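Subject: Re: [skallcombe-chairs] Squeaky swivel chair, is it worth saving?
From: Ivars Eglītis
Date: February 3, 2023
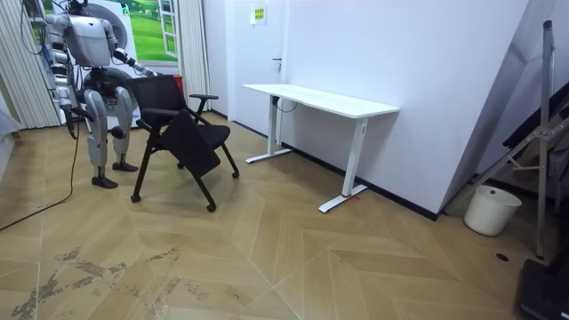 The black chair, by the way.

Hi everyone,

I've been meaning to answer this one all week and then the dog got into the upholstery tacks (he's fine, I was picking them out of the rug until bedtime). I'll quote the question first so the digest readers can follow along, and then ramble.

> Hello list, I picked up a used desk chair and it squeaks
> every time I lean back. Not when I turn, not when I roll,
> only leaning. It also sinks. I'll set it where I like it and
> by lunch my chin is nearly on the keyboard. My brother-in-law
> says throw it out and buy a new one. My wife says the same,
> but louder. Is it worth fixing? I own a screwdriver, an
> adjustable wrench and a rubber mallet. I've never taken a
> chair apart in my life. Also, can I put cooking oil on it?
> Thanks, Xue

Xue, welcome! And no, please don't put cooking oil on it. It'll be quiet for a week and then it turns into something like old varnish, and it picks up every bit of lint in the room. I did this to a piano stool when I was a kid and my aunt brought it up at every family dinner for years.

To your real question, yes, I think it's worth fixing, or at least worth a Saturday's poking at. You've got two separate problems and only one of them costs money.

Start with the squeak. You've already done the hard part by noticing that it only happens when you lean. That points at the tilt mechanism, the flat metal box bolted to the underside of the seat, or at the bolts that hold the back on. Nine times out of ten on this list it's the bolts. They work loose a hair at a time and then the plate rubs against the bracket. Flip the chair over onto a blanket, find every bolt you can see, and snug them all up before you buy anything or oil anything. Then sit in it again. I'd love to tell you how many chairs I've "repaired" that way for neighbors who thought I was some kind of wizard.

A few notes on the tightening, while I'm at it. Most of these bolts take a hex key, so your wrench won't help you much, and you'll want to borrow a set. Go gently if the bolts run into a wooden seat pan. There's usually a little threaded insert in the wood, and if you lean on the key it'll spin in its hole and then you've got a new hobby. If one is already spinning, take the bolt out, work some wood glue in around the outside of the insert (keep it out of the threads!), and leave it alone overnight. I mean overnight. I've checked one after an hour and undone all my own work.

If it still squeaks after that, look at the big spring in the tilt box. There's normally a knob in front that sets the tension. Back it all the way off, counting the turns so you can put it back, and get a dab of white lithium grease on both ends of the spring and on the pivot pin. A dab! I use an old toothbrush. Work the tilt back and forth with your hands, wipe off whatever squeezes out, and put the tension back where it was. Spray stuff is okay for freeing up something stuck but it doesn't last, and it gets on your pants.

One that fooled me for most of a winter: I had a chair here in Mimness that squeaked on the lean and I greased that thing until it dripped. New pin, new washers, the works. It was the armrest. The plastic shell on the left arm had a hairline crack and the two edges rubbed together every time the back moved. A strip of felt tape fixed it. So before you take anything major apart, get somebody else to sit in it and lean while you crawl around with your ear near the floor. Put your fingers on the different joints as they rock, too. You can often feel a squeak even when you can't tell where it's coming from.

Now the sinking. That's the gas cylinder, and I'm sorry to say those don't get repaired. The seal goes and that's it. You've got three choices as I see it.

The cheapest is to live with a fixed height. Some folks on here use a split sleeve of plastic pipe around the shiny part of the cylinder, cut to the height they want. It looks a bit homemade but it's under a seat, who's looking? You pop off or slide down the plastic skirt, raise the chair as high as it'll go, snap the sleeve around, and sit. I've had one of those on my workshop chair since before we moved and I've got no complaints.

The second is a hose clamp in the same spot. I don't love it. It slips, and it chews up the cylinder if you ever want to go back.

The third is a new cylinder. Most of the office chairs I've come across take the same common taper, but measure yours before ordering, both the diameter and how much travel you need. Getting the old one out is where your rubber mallet comes in, and honest to goodness it's the worst part of the whole job. The taper jams itself in tighter every time somebody sits down, so an old one has had years to get comfortable. A shot of penetrating oil where the cylinder meets the base, wait a good while, then turn the chair over and give the base a series of firm taps near the center, moving around as you go. A pipe wrench on the cylinder body with a slow twist is what gets it out of the seat side. Don't ever drill one, cut one, or heat one. They're under pressure. Wear glasses.

I bought my last one from the Bullirik surplus counter, bin 716, if anybody's heading over that way. It was $14 and it's been fine. They don't label that bin very well so ask at the desk. They also had casters loose in a coffee can last time, so bring one of yours along to compare the stem.

Speaking of casters, Xue, while you've got it upside down, pull them and clean them. They just yank straight out on most chairs, with a bit of grumbling. You will find hair. You'll find an amount of hair that makes you wonder about the previous owner. A seam ripper is the best tool I know for cutting it off the axles, and after that a pair of tweezers. If you've got hardwood floors, think about swapping the hard plastic wheels for the soft ones at the same time. I put it off too long and there's a gray half-moon in front of my desk that I cover up with a mat.

As for whether it's worth it, well, you're asking a chair list, so you know what you'll hear. I'd draw the line at a cracked base. If any of the legs of the star base has a crack near the hub, that's it for me, I won't patch one, and I won't give one away either. I had one let go with my nephew on it and he still tells people I tried to kill him. Everything else on a chair like that can be swapped out. Foam can be replaced, arms can come off (I like mine better without), and a faded seat can be re-covered with a yard of fabric and a staple gun. Foam is its own long email and I'm not going to get into it tonight, except to say don't buy the cheap green stuff.

Your brother-in-law's not wrong that a new one would be easier. But I've sat in a lot of new ones in showrooms and plenty of them already had that tiny click in the tilt.

Some unrelated bits while I have your attention:

The Skallcombe repair morning is on for February 26, same hall, use the side door. Bring a blanket or an old towel to set your work on, as the floor is rough on finished wood. If you've got spare hex keys please throw them in your bag. We were passing one 5 mm around last time like it was the last cookie.

To whoever asked about the cane seats: I do have the pegs, I don't have the spline. Write me off list and I'll mail you a handful.

And I'm still looking for a back rod for that low rocker. The turned part needs to be slim with a little bead near the top. I've tried making one on my own lathe and have 3 very nice drumsticks to show for it. If you've got a wreck in the barn you're never going to get to, I'll trade you a jar of my sister's plum jam and I'll come pick it up.

Xue, write back and tell us what you find once it's flipped over. If you can read a stamp or a sticker on the underside of the tilt box, send that along too, somebody here will probably have the same one in pieces on their bench.

Okay, off to sweep for tacks one more time.

Ivars
Mimness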